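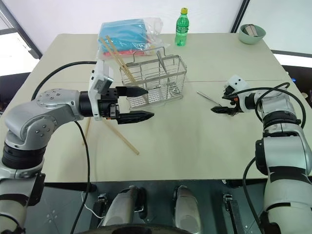

How to write a cell rule people will follow

Most safety sheets for two-arm table cells are too long to be any use. The one we inherited at Prarnau had 90 lines, and Barrett Begay could not find the stop procedure in it with the sheet in his hand. I'd start over with these steps.

1. Write down who may reach over the table, and in what state the arms must be. "Be careful" is not a state. "Drives off, light checked" is.

2. Give every rule an owner. Ours is Wanda Oyelaran. If a rule has no owner, cross it out.

3. Deal with cables before speeds. People love arguing over speed limits, and I doubt many of them have looked at how a cable hangs when the elbow swings.

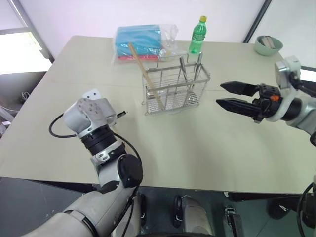
Next comes the object list, which vendors tell you to skip. I wouldn't. Name each thing allowed on the table and say how it may stand. A wire utensil holder with a long wooden stick leaning out of it is taller than the holder, so the clearance height has to come from the stick. A green bottle at the back needs its own line too.

4. Test the sheet on someone new. If they ask you what a line means, rewrite the line.

5. Reread it every January. A passed audit tells you the form was filled in.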